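Handout 4: Rounding, significant figures, and the desk calculator

Read before the November problem session. Tables are in the Bavumden course packet.

## 4.1 Stored digits and shown digits

A basic calculator holds a fixed number of digits and drops the rest. Some models keep one or two guard digits that never reach the display. Two machines can therefore give different last digits for the same chain of operations.

Test: enter 1 ÷ 3, then × 3. A result of 0.9999999 means that the machine cut the quotient and kept no guard digits. 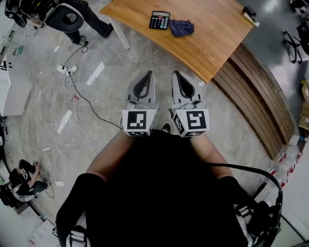
Cutting (truncation) always moves a positive value down. Rounding to nearest moves it either way, so errors in a long sum tend to cancel. Over 200 additions the difference between the two methods is easy to see.

## 4.2 Order of operations

Most basic desk models work in entry order. The keys 100 + 25 × 2 = give 250. A model that applies precedence gives 150. Write the intermediate result on paper whenever a line mixes addition and multiplication.

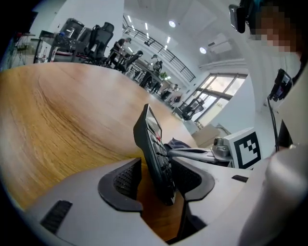
*Fig. 4.1. Calculator with display and keypad.*

## 4.3 The percent key

The percent key is not standardized. On many machines 300 + 25 % gives 375; on others it gives 300.25, and the user must multiply first. For graded work, use 300 × 1.25 — it reads the same on every machine.

Successive percentages do not add. A rise of 25 percent followed by a fall of 25 percent takes 300 to 375 and then to 281.25.

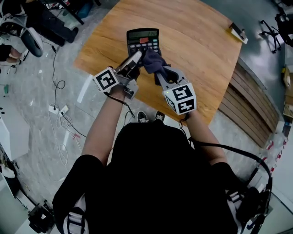
Bavumden Course Notes, p. 25

## 4.4 Reporting results

Round once, at the end. In the Andport freight exercise, carry all shown digits through the unit conversions and report three significant figures. In the Dremasano exercise, report to the nearest cent.

A trailing zero after the decimal point counts as significant. A trailing zero in a whole number is ambiguous — write 3.00 × 10² if all three digits of 300 are meant.

Problems: Rajput set, 1 to 8. Show every intermediate value. Skip 6(b) if your machine has no memory key.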